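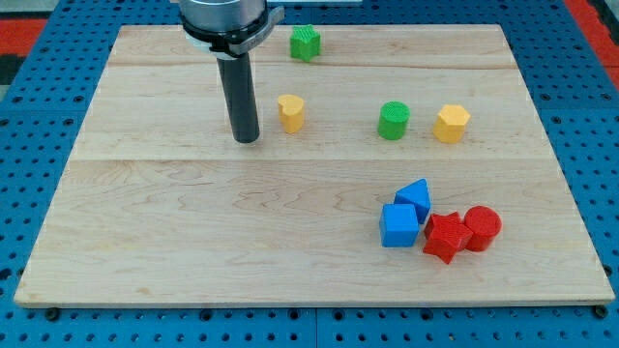 Brirkulness fault

The Brirkulness fault was a recurring error in the motion controller used on the tabletop pushing robots at the Bainbridge laboratory. It caused an arm to keep pressing downward after its rod had touched the work surface. No one was injured. The fault is best known for the changes it brought to the safety rules for small research arms at the site.

Background

The pushing task uses coloured blocks on a flat wooden board, in shapes such as stars, hearts, cubes and cylinders. The arm holds a plain rod in place of fingers and slides the blocks from one spot to another. As the rod works close to the board, the controller depends on a height limit stored at calibration. The arms at Bainbridge ran a control program called Ceta, while a separate program, Tomia, recorded joint positions and motor current.

The fault takes its name from Brirkulness, the test series in which it was first logged.

Failure

In May, an arm partway through a long unattended run lowered its rod onto the board and did not stop. The motor current rose for 13 seconds before the drive tripped. The rod was bent at the clamp and the board was dented. A technician found the arm stalled at 6:40 a.m. and cut the power at the wall, the nearest emergency stop being on the far side of the bench.

A search of the Tomia records covered 1189 runs. The same pattern appeared in 19 of them, mostly as brief contacts that had gone unnoticed. In each case the controller had restarted after a dropped network connection and loaded a default height limit in place of the calibrated one. The default had been set for a thinner board.

Investigation

The internal review was led by Mansa Gbeho, a controls engineer. Her report found that the restart had behaved as written, and placed the fault in the decision to let Ceta resume motion with no check of the stored values. It also criticised the current threshold, which had been raised the previous year to stop nuisance trips when blocks jammed against each other. Some operators disputed this second finding – they argued that the old threshold had made long runs impossible.

Changes

Ceta now holds the arm still after any restart until an operator confirms the calibration. The current threshold was lowered, and a second emergency stop was fitted within reach of the operator's chair. The revised controller completed 166 forced restarts without a downward press before unattended runs were allowed again. Overnight work still requires a person in the building.

See also

Collision detection
Emergency stop
Force limiting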